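Wednesday, bathroom scene, teleop

Started at 9 with Yasuo on the controller and me on the keyboard, which is the arrangement that produces the fewest arguments. Task for the batch: put the red coil on the toilet tank lid. Fulgencio wrote the task list and we have stopped asking him where he gets them.

Goal was 50 good demos by lunch. We got 21. Most of the losses are the same loss - the operator brings the coil down to the lid, feels nothing (there is nothing to feel, the controller doesn't push back), and keeps going until the solver throws a fit. Yasuo says he can judge the height by eye. The logs have a different opinion.
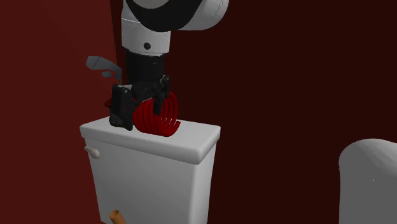
The other trouble is letting go. If you open the fingers quickly the coil comes along with one of them for a bit, and the policy will learn that as if we meant it. I've been telling people to settle on the lid, wait a beat, open slowly, then go straight up. Straight up. Yasuo likes a little flourish to the side at the end and I have now trimmed it out of 3 episodes by hand.

Changed in the Karkthorpe config: slower descent in the last stretch, finger opening speed halved. Did not touch coil friction. Last time I touched friction it took until March to put it back.

Still to do: rerun the rejected starts with the new speeds, ask Fulgencio if the wall colors are meant to be randomized or if he just likes red, and get somebody other than Yasuo to do a set so the model doesn't pick up his wrist.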